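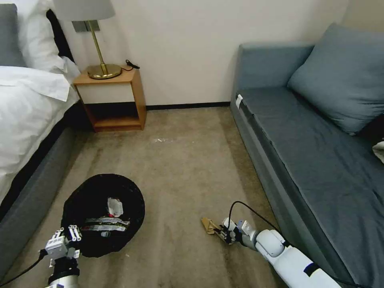
Figura 2.1. Habitación con moqueta, cama, mesilla de madera y sofá.

CAPÍTULO 2
La habitación de salida: mirar, recoger y después limpiar

Contenidos del capítulo
La primera mirada
Residuos: qué se tira y qué se guarda
La moqueta y sus enemigos menudos
El sofá, la mesilla y otros escondites
Orden de trabajo

Se llama habitación de salida a la que el huésped ha dejado definitivamente, por lo general con la convicción de haberla dejado recogida. El departamento de pisos tiene otra idea de lo que significa esa palabra, y de la distancia entre ambas ideas vive una parte considerable de la profesión.

En el capítulo anterior vimos cómo se organiza el carro y cómo se lee el parte de la mañana. Ahora entramos en la habitación. Quien empieza en el oficio suele lanzarse de inmediato sobre la cama, que es grande, blanca y parece reclamar toda la atención. Conviene resistirse. Una cama hecha en una habitación con migas en el suelo produce un efecto parecido al de una corbata sobre un pijama.

2.1 La primera mirada

Antes de tocar nada se abre la cortina, se encienden todas las luces y se mira. El recorrido empieza en la puerta y sigue la pared en un solo sentido, siempre el mismo, hasta volver a la puerta. El sentido elegido es indiferente, aunque en el hotel Garnard, donde se redactó la primera versión de este manual, hubo sobre este punto dos bandos y ninguno cedió.

La mirada se hace a dos alturas. La primera, de pie, sirve para localizar lo evidente: botellas, envoltorios, toallas en sitios donde no se seca nadie. La segunda se hace agachándose junto a los pies de la cama y descubre todo lo demás. Vuelva ahora a la figura 2.1. Un lector con prisa verá una habitación en la que apenas hay nada que hacer. El que se detenga en el centro de la moqueta encontrará unas cuantas motas blancas, muy pequeñas, agrupadas en el espacio que queda entre la cama y el sofá. También hay un cable corto y enrollado sobre la mesilla, junto a la lámpara. Si pertenece al hotel o a un huésped es justamente lo que hay que averiguar antes de darle un destino.

Durante la primera mirada se anotan los desperfectos. Una quemadura en la tapicería señalada a las once de la mañana es una incidencia; la misma quemadura señalada por el huésped siguiente es una reclamación, con su correspondiente reunión.

2.2 Residuos: qué se tira y qué se guarda

La recogida de residuos precede a cualquier otra tarea. Se trabaja con una bolsa bien abierta, de boca ancha, que se lleva hasta el residuo. El método contrario, consistente en dejar la bolsa en la puerta y hacer viajes, es excelente para las piernas y pésimo para el horario.

El orden recomendado es de mayor a menor: primero los envases, luego los papeles y envoltorios, por último lo que solo puede retirar el aspirador. Los envases con líquido se vacían en el lavabo. Esta instrucción figura en todos los manuales y se aprende de verdad la primera vez que una bolsa gotea por el pasillo recién aspirado. Cuando el establecimiento separa residuos, el plástico va en su propia bolsa desde el principio. La clasificación posterior, a mano y en el cuarto de basuras, tiene pocos partidarios.
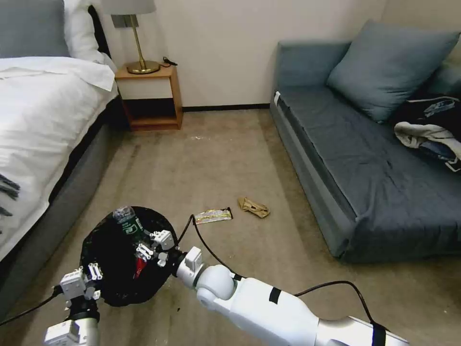

¿Se puede tirar un papel arrugado que ha quedado en el suelo de una habitación de salida?
Por norma general se tira, pero antes se despliega. Si contiene anotaciones, una dirección, un número de teléfono o cualquier dato que pueda interesar a su dueño, se entrega en gobernanta junto con los demás objetos olvidados.

La regla del papel desplegado parece excesiva hasta que alguien llama preguntando por una servilleta. La cadena Pitkänen, en cuyo hotel de montaña hicimos prácticas durante un mes de enero, registró a lo largo de una temporada 1504 objetos olvidados. De ellos, 77 eran papeles que cualquiera habría tirado sin remordimiento: recetas médicas, resguardos, un dibujo infantil reclamado por escrito y con cierta dureza.

Los cargadores merecen párrafo aparte. Se guardan siempre, se etiquetan con el número de habitación y la fecha, y se acepta con serenidad que la mayor parte no será reclamada jamás. El cajón de cargadores de un hotel mediano constituye una colección histórica de la telefonía a la que solo le falta el horario de visitas.

2.3 La moqueta y sus enemigos menudos

La moqueta de pelo corto y tono beige tiene fama de sufrida. La merece a medias: disimula el polvo, pero enseña las motas blancas y, con el tiempo, las zonas de paso. Estas últimas aparecen entre la puerta y la cama, al pie de la mesilla y delante del sofá, y no se van por mucho que se insista con el cepillo.

Antes de pasar el aspirador se retiran a mano los envoltorios. Un envoltorio de caramelo aspirado se queda atravesado en el tubo y lo silba durante el resto de la planta. Las pasadas se dan desde el fondo hacia la puerta, solapadas, sin correr. El aspirador Kotura que se usa en las prácticas de este curso tiene una potencia de 800 vatios y un cable que alcanza alrededor de 2 metros menos de lo que uno desearía, de modo que se aconseja elegir el enchufe con criterio.

Las manchas se tratan después de aspirar, nunca antes. Sobre una miga, el quitamanchas fabrica una pasta que no existía.

2.4 El sofá, la mesilla y otros escondites

El cojín del sofá se levanta. El asiento, si es desmontable, también. Allí se encuentran monedas, horquillas y, con una regularidad digna de estudio, un único calcetín. La tapicería se cepilla a favor del pelo con el accesorio plano, y el cojín vuelve a su lugar apoyado en el respaldo.

En la mesilla se revisan el cajón y el hueco inferior. El hueco abierto es traicionero: al ser oscuro parece vacío aunque no lo esté, por lo que se pasa la mano hasta el fondo. La lámpara se limpia de arriba abajo, con la pantalla en seco. Para las bases de latón basta una gamuza; el abrillantador Proko se reserva para el repaso mensual y se aplica en cantidad modesta, salvo que se quiera perfumar la planta entera.

Queda el edredón. Si cuelga por el costado hasta cerca del suelo, hay que levantarlo para aspirar debajo y junto al lateral del canapé, donde la moqueta lleva una vida aparte.

2.5 Orden de trabajo

Ventilar y mirar.
Recoger residuos y objetos olvidados.
Retirar la ropa de cama y las toallas usadas.
Limpiar el baño.
Vestir la cama.
Quitar el polvo, de arriba abajo.
Aspirar, del fondo a la puerta.
Repetir la mirada desde los pies de la cama.

El último paso es el primero que se suprime cuando hay prisa. En la sección siguiente se detalla cada uno, empezando por la ventilación y por el eterno problema de las ventanas que no se abren.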